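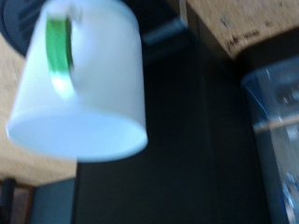 The orientation in which a drinking vessel is stored is usually treated as a matter of habit, and most published kitchen advice passes over it in a sentence. I think it deserves more. Storage orientation determines where residual water goes, which surface of the vessel touches the shelf, and how the piece is picked up the next time it is needed. A white cup with a green handle, upside down, wider at the rim than at the base, presents the whole problem in one object. Its widest part is also the part that meets the mouth, and inversion puts that part at the bottom. My position is that inversion is correct for draining and incorrect for storage, and that the two operations should be kept apart even in a small kitchen.

The case for draining rim down needs little defense. A cup left upright after washing holds whatever water clings to the inner wall, and that water collects at the base, where the surface is concave and air movement is poor. Turned over, the same water runs to the rim and leaves. The qualification is that the rim must have somewhere to drain to. A rim pressed against a flat, nonporous surface forms a partial seal. The interior becomes a closed volume of humid air, and drying slows to the rate at which vapor can escape through small irregularities along the contact line. A wire rack or a ridged mat breaks this seal. A folded dish towel absorbs the first water and then holds it against the rim, so it is only a partial solution.

I kept a simple log over one January in a kitchen with one window and no extractor fan. The cups were ordinary glazed mugs, rinsed in hot water and left without wiping. On a wire rack, the inner wall was dry to a paper tissue in 50 minutes. Inverted on a smooth countertop, the same mugs took 188 minutes. Upright on the countertop, they took 137, with the last moisture confined to the corner between wall and base. The method was crude and the room temperature was not controlled, so I would not defend the exact values. The order is another matter. Inversion on a flat surface performed worse than no inversion, and a great many households do exactly that every evening.

Storage is a separate question. The standard argument for keeping cups rim down in a cupboard is dust. For a closed cupboard in regular use, I find this weak. A cup that is used every week does not accumulate enough dust to matter, and a cup that is used once a year should be rinsed before use in any orientation. Against this must be set the condition of the shelf. Shelves are wiped far less often than cups are washed. Unfinished or worn wood is the worst case, as the grain holds crumbs and old spills and cannot be wiped fully clean. Placing the rim on it transfers whatever is there to the one surface that should be kept clean.

There is also a mechanical argument. The rim of a ceramic cup is its thinnest section and the place where chips most often start. The foot is thicker and is made to take contact. A cup set down on its foot can be set down carelessly many times. A cup set down on its rim cannot, particularly when the person doing it is reaching above shoulder height and cannot see the point of contact. Flared shapes make this worse, with the rim of one cup meeting the rim of its neighbor before the bodies touch.

Handles are the remaining complication. Inverting a cup does not change which side the handle is on, but it does change how the hand approaches it. To take an inverted cup and use it, the wrist must rotate through half a turn, either during the lift or after it. On a crowded shelf this rotation sweeps the handle through the space occupied by adjacent cups. An upright cup lifts straight out.

Open shelving is the exception I would allow. Near a stove, airborne grease settles on every horizontal surface, and an upright cup collects it on the inside. In that position I would invert the cups and put 2 layers of washable liner under them, changing the top one when it feels tacky. The better remedy is to move the cups away from the stove and keep the shelf for jars with lids.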